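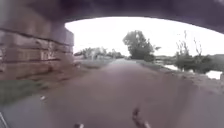 Barry Heywood reckons it's the exposure, and Barry is usually right about bridges. My towpath rover, built in the shed on an Agudelo chassis, follows the path nicely until it gets under an arch. Then the sky beyond goes pure white, the path finder gives up and the thing veers towards the water. Is there a fix that isn't a longer piece of string?

**Zemis**

Lock the exposure on the path. Meter from the bottom half of the picture only, and mask out your own chassis while you're there, or it'll be steering by its own bits. I cap mine at 7 ms and let the sky burn out. The sky isn't going anywhere.

**Rutarmont**

Get a lidar.

**Ultis**

What he said about metering, not what he said about lidar. Also have it stop if it loses the path for 2 seconds. Mine didn't, and I now own waders.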